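Setup notes for the Flerna pick cell, revised Oct 2, 2022. They cover the arm, the hand and the table position.

## Before a run

- Wipe the table.
- Put the yellow basket near the front right corner of the tabletop.
- Home the arm, then open and close the hand 5 times.
- Check the wrist screws and reseat the cable.

## Service

Regrease the wrist every 500 cycles. Replace the finger tendons at 2000. Log both in `edby/service.csv`. 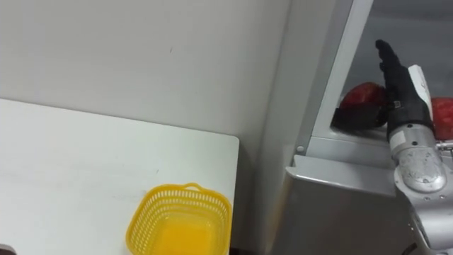 *Fig. 1. Hand at the open compartment, fingers straight, two red apples inside.*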